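How to keep spare keys in order

In our small guest house Hubmann we had one drawer for all the spare keys, and every April we lost a morning in it. Now we use colored tags and a small hook rack.

First, put every key on the table and try it in its door. Keys without a door go in an envelope.

Next, give each floor its own tag color. Write the room number with a thin permanent pen and let the ink dry for one hour.

Then put the tagged keys on a big split ring while you work, so no key gets lost.

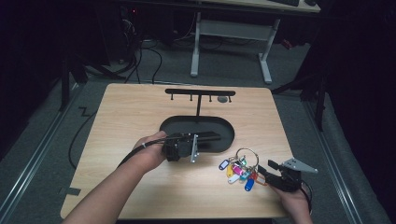
At last, move the keys to the hooks, one floor on each hook. Write the colors on a card and keep it in another place than the keys.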